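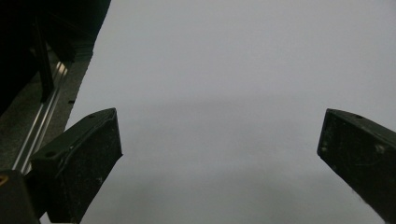 Soft light grey, faint bluish-lavender cast.

Painting a box room pale grey without it going purple

Did our Briltholm flat's box room over a weekend, second attempt. First one went lilac by teatime. Notes below, in the order I'd do it now.

Picking the grey
Tester pots, three of them. Don't paint them straight on the wall, paint them on lining paper, two coats, big sheets. Move them about. Check at breakfast, midday, and with the lamp on. North-facing room pulls everything blue, so go warmer than you think you want. Ours was a shade called Pisier from Cletis, the decorating shop by the station. Looks nearly beige in the tin. Fine on the wall.

Lightbulbs matter more than I expected. Change the bulb first if you're going to, then choose the paint.

Stuff you need
Medium pile roller and a spare sleeve
Angled brush for cutting in
Filler, filling knife, 120 grit paper
Sugar soap
Low-tack tape
Dust sheets, proper cotton ones, plastic is slippy
2.5 litres of matt did our two coats with a bit left over. I spent 71 quid all in, 17 of it on the good brush. Worth it.

Prep
Wash the walls. Rinse them too — sugar soap left behind makes the paint go patchy. Leave overnight. Fill the holes slightly proud, sand flat, wipe the dust off with a damp cloth. Any bare filler gets a dab of watered down emulsion or it flashes through as a dull spot.

Old water stain? Stain block first. Ordinary emulsion won't cover it, I tried.

Painting
Stir the tin for longer than feels sensible, right down to the bottom. If you've got two tins mix them together in a bucket.

Cut in one wall, roll that wall, then move on. I cut in the whole room first last time and got a frame round every wall. Keep a wet edge, don't go back over bits that are half dry, thats where roller marks come from. Load the roller properly, light pressure, finish each strip top to bottom.

Second coat after whatever the tin says. Mine said four hours, left it till Sunday morning. Looked awful after coat one, all streaks, dont panic.

Tape off while the last coat is still a bit tacky. Pull slowly, back on itself. If it starts lifting, score the edge with a knife.

Leftovers
Decant into a jam jar, label with the shade and the room. Skirtings are next, probably eggshell.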